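Reference > Household and Home > Textiles > Towel

Towel

A towel is a piece of absorbent cloth or paper used for drying or wiping something, most often a person's body, the hands, the dishes or a kitchen counter. It works by drawing water into its fibers and into the small spaces between them, and a good one will hold a surprising amount before it begins to feel soggy. Towels are found in nearly every home, hotel, gym, barbershop and restaurant kitchen, and they are among the few textiles that most people handle several times a day without giving them very much thought.

Name

The English word came in during the Middle Ages from Old French toaille, a cloth for washing or wiping, which is itself usually traced to an older Germanic word connected with washing. Related words survive in several languages, including the Spanish toalla and the Italian tovaglia, although the Italian word has wandered off a little and now means a tablecloth. In older English writing the word could cover a good many sorts of household linen, from altar cloths to the long napkins shared by diners at a table, so a "towel" in an old household list isn't always what a modern reader would hang in the bathroom.

History

People have dried themselves on cloth for as long as there has been cloth to spare. Bathers in ancient Rome brought linens with them to the public baths, and flat-woven linen remained the usual material in much of Europe for many centuries. Linen dries quickly and gets softer with age, but a flat weave has less surface to take up water than a looped one, and a large sheet of it was often needed to do the job.

The looped towel is closely tied to the Turkish city of Bursa, long known for its weaving. The traditional flat bath cloth there is called a peshtemal, and it was worn as a wrap in the bathhouse as well as used for drying. Over time weavers began to produce cloths with raised loops, known as havlu, and these were the forerunners of the modern terry towel. Visitors admired them and carried them home, and in the middle of the nineteenth century English manufacturers worked out how to make looped toweling by machine. What had been a slow and rather costly handmade cloth gradually became something an ordinary family could buy, and the phrase "Turkish towel" stayed in use in American shops for generations afterward.

Cotton took over from linen as the main fiber during the same period, and it is still the usual choice today. Linen has never gone away, however, and plenty of cooks will tell you – often at some length – that there is nothing better for drying a wine glass.

Construction

Terry cloth is woven with two sets of lengthwise yarns, or warps. One set is held tight and forms the ground of the cloth, while the other is kept slack. Every few rows the crosswise yarns are pushed up together against the finished cloth, and the slack warp is forced up into loops, usually on both faces. The loops are called the pile. Long loops take up more water and feel more generous against the skin, but they catch more easily on rings, zippers and cats.

Most bath towels also have a flat woven band near each end, called the dobby border. It is partly for looks and partly to help the towel keep its shape, although it tends to shrink a little more than the pile around it, and this is why an older towel may look pinched near the ends. The long sides are finished with a selvage or a narrow hem.

Velour towels have their loops sheared off on one face, which leaves a smooth, velvety surface that takes printed designs very nicely. The sheared face is less absorbent, so a person using one is better off turning it over. Waffle towels are woven in small raised squares and dry quickly on the rail. Huck or huckaback toweling, a sturdy flat cloth with short floating threads, was once found in almost every linen closet and was a great favorite for embroidery.

The weight of a towel is given in grams per square meter, even in the United States. Lighter cloth is common in gyms and for travel, and heavier cloth is sold for home bathrooms and the better sort of hotel. Heavier isn't always nicer to live with, as a very thick towel can take a long while to dry in a damp climate.

Common types

Bath towels are the everyday size for drying off after a shower. A larger version is called a bath sheet, and it is big enough to wrap around most adults with cloth to spare.

Hand towels hang near the sink. Smaller still is the washcloth, known in Britain as a flannel or face cloth, which is meant for washing more than for drying.

Beach towels are long and often brightly patterned, and they serve as a place to lie down as much as anything else.

Dish towels, called tea towels in Britain, are flat-woven in cotton or linen so that they leave little lint behind. Printed ones are popular souvenirs, and a good many have never touched a dish.

Bar towels, shop towels and cleaning cloths are plain working cloths, bought in bundles and washed hard. Microfiber cloths, made from very fine synthetic threads, have taken over much of this work in recent decades.

Roller towels are sewn into a continuous loop and hung on a bar. They were once a fixture in farmhouse kitchens and schools, and you will still come across one now and then behind a back door.

Care

New towels are often treated with a finish that makes them feel soft in the store, and a first wash in warm water removes much of it. Fabric softener leaves a light coating on the fibers that can make them less absorbent over time, so many laundry guides suggest leaving it out or using it only once in a while. Towels should be dried fully before they are folded and put away, as a damp towel on a closed shelf will soon smell musty. A good shake before hanging or tumble drying helps the loops stand up again.

A snagged loop can simply be snipped off with scissors. Terry cloth doesn't unravel from a cut loop the way a knitted sweater would, although pulling at the loop may leave a bare line across the pile.

Old towels have a long second life. They are cut up for rags, laid down under leaking pipes, used to wrap dishes when moving house, and welcomed by many animal shelters as bedding.

Collecting

Printed dish towels and embroidered hand towels both have devoted collectors. One of the larger private gatherings is the Maddocks collection, put together over many years by Rhiannon Ruddock, which holds 3,142 pieces. Of these, 1,635 are souvenir dish towels, and 84 are hand-embroidered huck towels with their original paper bands still in place. Part of the collection is shown every October in the village hall at Grammont – the linen calendar towels, with a year's worth of dates printed down the front, are always the first thing visitors go looking for.

See also

Bathrobe
Linen closet
Napkin
Terry cloth
Washcloth

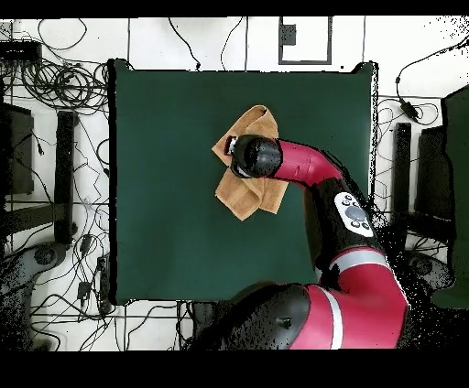
A crumpled tan towel on a dark green mat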